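# Setting up the Skutidus two-arm kit for tabletop pick tasks

This guide covers the Skutidus kit from Broltance, from first power-up to a repeatable pick of cups, bowls and cutlery. It assumes the arms are already bolted to the torso and the head camera is mounted. If they are not, finish the assembly sheet first. The sheet in the box is accurate except for the wrist cable diagram, which shows the connector on the wrong side of the wrist housing.

Written by Javiera Iturra, Thursday, August 11, 2022. Tested on firmware 19 and Kadov, the control software supplied with the kit.

## What you need

- The Skutidus torso with both arms and grippers
- The control PC, with Kadov installed and licensed
- A wired network connection between the two
- A table whose top sits below the shoulder joints
- A few household objects that can survive a fall
- The emergency stop, within reach of the operator at all times

The kit is sold with or without the PC. If you supply your own, leave at least 452 MB free on the system partition for the calibration files. The installer does not check for this and will fail near the end without a useful message.

## 1. Place the table

Stand the robot first, then bring the table to it. Moving the torso after calibration means repeating step 4.

Set the front edge of the table so that a gripper can reach past it with the elbow still bent. A fully straight arm can touch objects but has no room left to correct its approach. With a lightweight folding table, push down on each corner and check that the legs are locked. The arms can drag a light table when a grasp goes wrong, and Kadov has no way of knowing that the surface has moved.

Keep the workspace radius under 700 mm from the shoulder. The arms will go farther, but wrist sag becomes noticeable and the position error roughly doubles.

## 2. Check the cables

Each arm has an external cable that runs to the wrist. Leave enough slack for the wrist to turn through its full range in both directions, then tie the cable at the upper arm only. Tying it at the forearm as well looks neater and will eventually pull the connector.

Move each arm by hand with the motors off. Watch the cable loops at the elbow. If a loop can catch on a table corner, turn it to the outside of the arm before you go on.

## 3. Power up and home

1. Turn on the control PC and wait for Kadov to load.
2. Release the emergency stop.
3. Turn on the torso. The joint brakes click as they release.
4. In Kadov, select **Arms > Home both**.
5. Keep clear until the status line reads *Ready*.

Homing takes longer on the right arm. This is normal on the current firmware. If one arm stops partway, select **Clear fault** and home that arm by itself. Do not run **Home both** again with one arm already at its home position – the collision check uses the old start pose and will refuse the move.

## 4. Calibrate the head camera

Tape the printed target flat on the table. Select **Vision > Calibrate** and let the routine move the right arm through its poses. The left arm holds still throughout.

A residual under two pixels is good enough for bowls and mugs. Cutlery needs closer to one. If the result is worse than that, the usual causes are a curled target, glare from a ceiling light, or a loose camera bracket. Tighten the bracket before repeating anything.

Remove the target when finished. Kadov will otherwise offer it as a graspable object.

## 5. Set gripper force

The two-finger grippers ship with the force limit at the middle of the range. Start lower than that for plastic and raise it until the object no longer slips during a slow lift. A thin plastic bowl held too hard flexes, and it can jump out of the fingers on release.

Save a separate profile for each type of object:

- **Rim:** bowls and mugs picked by the edge
- **Handle:** mugs picked from the side
- **Flat:** spoons and other thin utensils

The flat profile is the one that takes time. Set the approach height so the fingertips stop just above the tabletop, and turn on **Soft contact**. Without it, a small error in table height will trip the joint torque limit.

## 6. Lay out the objects

Put rim objects toward the left arm and thin utensils toward the right. Point utensil handles at the robot. Leave a finger's width between neighboring items, more if both are shiny. Polished steel reflects whatever is above it, including the arm, and the depth estimate inside a steel bowl should not be trusted. Use the outer rim as the grasp point.

Start with the left gripper open and empty, and bring the right one up to the front edge of the table, short of the handles. From this pose the approach is brief and easy to stop.

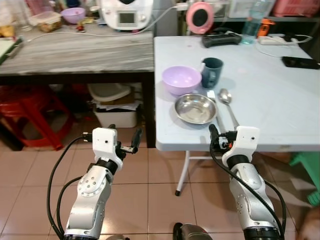 ## 7. Run the first pick

1. Select **Task > Single pick** and choose the arm.
2. Click the object in the camera view.
3. Check the planned path. It should come down onto the object, with no sideways sweep at table height.
4. Set speed to the lowest step.
5. Press and hold **Run**. Releasing the key stops the arm.

Repeat until the same object has been picked five times in a row, then raise the speed one step. Do not run both arms together until each one has passed alone.

## Troubleshooting

**Gripper closes short of the handle.** Table height is set too high. Lower it by 2 mm and retry.

**Arm stops with a wrist fault.** Reseat the cable at the wrist housing, then clear the fault.

**Object is not detected.** Change the light before changing the threshold. Dark glazed mugs and mirrored steel are the most common failures.

**Picks drift to one side during a session.** Either the table has shifted or the bracket is loose. Recalibrate after fixing it.

## Service and parts

Finger pads are the main wear item. Broltance rates them at 2000 grasps, which matched our results on ceramic and was generous on metal. Replacements are sold in pairs through Quezada, the distributor, and fit either arm. The pads are held by two screws per finger. Run the force setup in step 5 again after any change of pads.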